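Research Assistant, Synod Records Project (part-time, fixed term)

The Szénási Library for Church History in Judamdale seeks a research assistant to transcribe and index the minutes of the Sovstead provincial synod. The minute books cover the later seventeenth century and survive in 182 gatherings, most of them in a single clerk's hand.

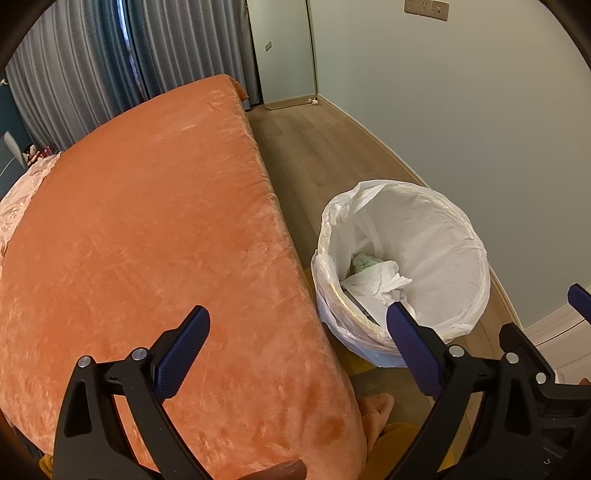 Wiebke Eichhorn
Editor, Synod Records Project

The assistant will work from digital copies and may do so remotely. Transcription follows the project's semi-diplomatic conventions: original spelling is kept, standard contractions are expanded in italics, and deletions are recorded in the notes. Each entry is then indexed by person, parish and type of business – ordination, discipline, poor relief, correspondence with other synods.

Applicants should hold a master's degree in history, theology or a related field and be able to read English secretary and mixed hands. Working Latin is required. Some Dutch would be useful for the letters bound into the final volume.
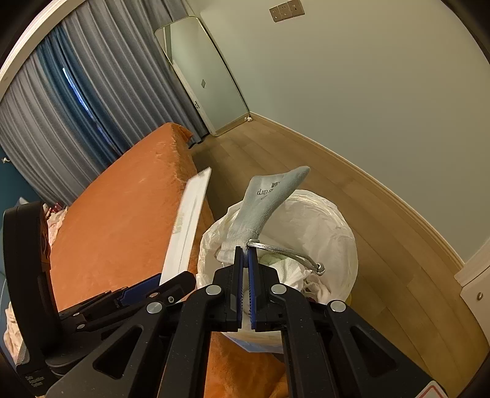 The post is for 18 hours a week over two years, with one progress review at the midpoint. The assistant reports to the editor and will be credited by name in the printed edition. Travel to Judamdale is expected twice a year to check doubtful readings against the originals – costs are paid by the library.

To apply, send a CV, a cover letter and a sample transcription of up to five pages to Zineb Shehata, project office. Applications close at 5 p.m. on the last working day of September. Interviews will be held by video and will include a short reading test.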